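Eranbridge Opens Orders for Loltari Table-Setting Kit
Product news | August
By the Eranbridge press office
Reading time: 2 minutes

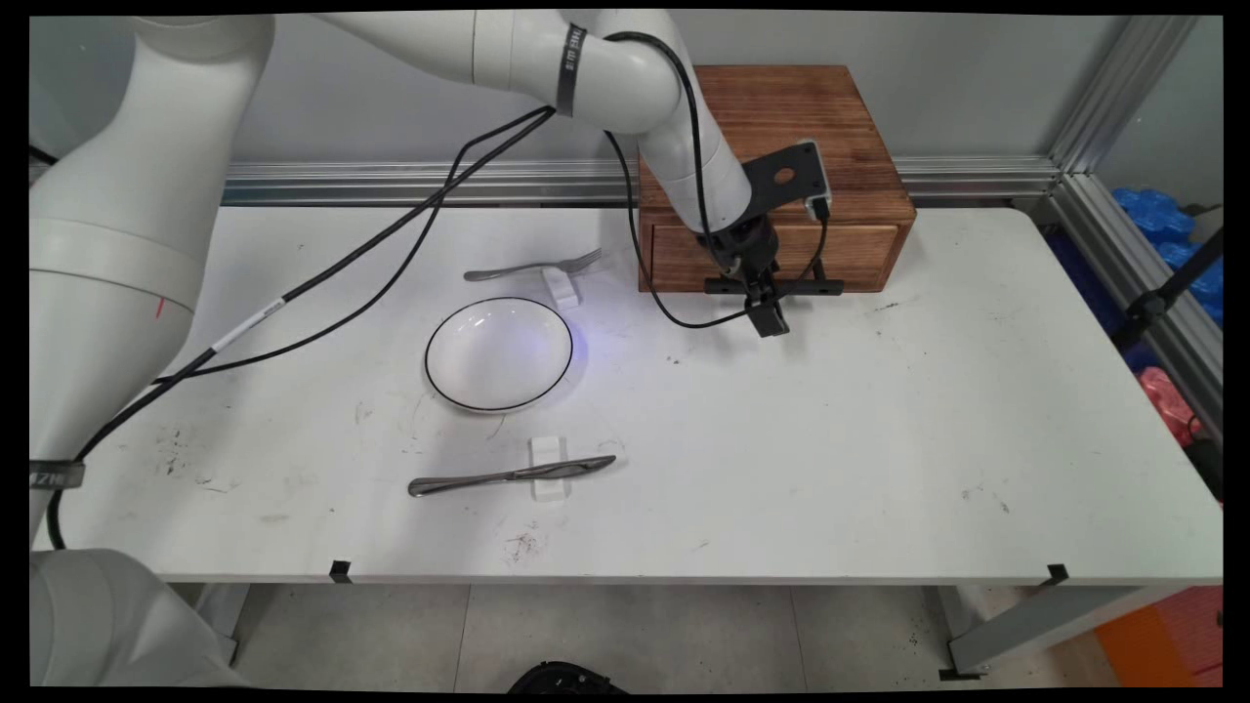 Eranbridge today opened orders for Loltari, a kit that lets a robot arm lay and clear place settings on a fixed table. The kit is meant for banquet halls, catering kitchens and training schools that already own an arm and want to put it to work on tableware without writing their own software.

Loltari comes with a two-finger gripper, a mounting plate, a cable set and a license for the Coman control software. Buyers supply the arm and the table. Eranbridge does not sell arms and has no plans to do so.

Coman holds a library of 211 place-setting layouts, from a single bowl with a fork and knife to a full dinner service. A user picks a layout on a tablet, sets the position of the table once, and starts the run. Layouts can be edited and saved under a new name. Items the library does not include can be added by entering their size and the point where the gripper should take hold.

Flat cutlery has been the main subject of work on the kit over the past year. A knife lying directly on a hard tabletop leaves very little room for gripper fingers, and early versions of Loltari often pushed it along the surface. The release version works with cutlery placed on low rests, which raise the handle enough for a side grip. Customers can use their own rests if they are at least as high as the sample pair packed with the kit.

Drawers are supported as well. Coman includes a routine for pulling open the front of a small storage box and closing it again. The box must be fixed or heavy enough to stay put. Drawers with recessed handles are not supported in this version.

Before release, Eranbridge ran the kit through 1,000 full settings at its workshop in Flirkdale. In 645 of them the layout was completed with no help from an operator. Most of the remaining runs stopped on a missed fork or knife, and the operator restarted them from the tablet. The full run log is available to buyers on request.

The kit is not rated for use next to seated guests. Eranbridge recommends running it before doors open, with the work area closed off. Glass stemware is also outside the supported range, and a separate gripper for it is being tested.

The first production batch is 500 kits. Orders are shipped from Flirkdale in the order they are received, and each includes one remote setup session. Software updates to Coman are free for the first year. Pricing depends on the arm model and is quoted by the sales office, which answers calls until 5 p.m. on weekdays. An online demonstration for buyers will be held on Wednesday at 10 a.m.

Related news
Coman Update Adds Left-Handed Layouts
Eranbridge Expands Flirkdale Workshop
Loltari Cable Set: Fitting Guide Now Available
Call for Test Sites: Stemware Gripper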